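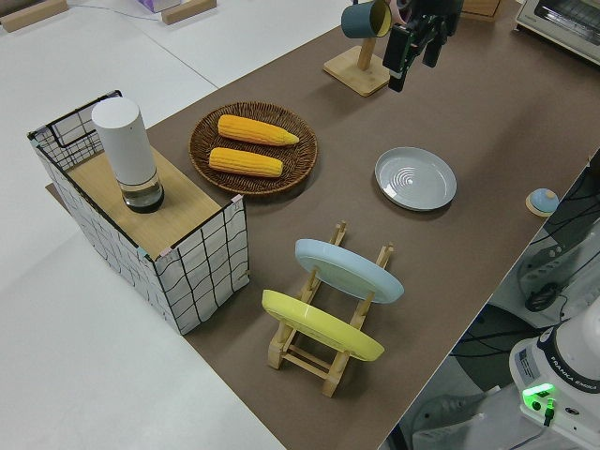 ## Wide or narrow fingers for plates and mugs?

We compare two grippers on a Franka arm, the Olgate and the Truterine. The Olgate took the mug from its stand 17 times without a drop, but it is bad with plates in the rack. Which one would you keep?

**Answer 1**

Keep the Olgate and change only the fingertips. For a drawer with a bar handle, open the fingers fully and come down slowly.
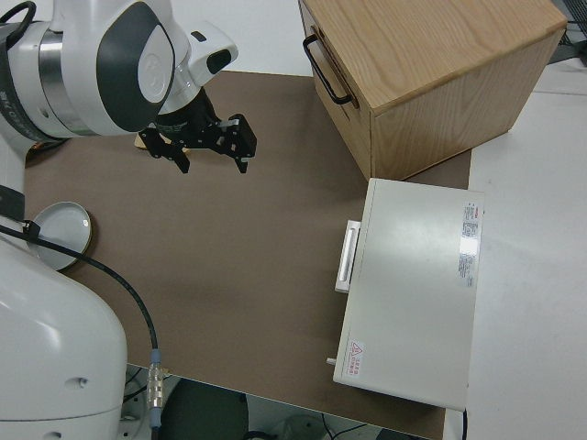
Also fix your cable before longer runs. Mine pulled loose on run 157.

**Answer 2**

Truterine. Works for me.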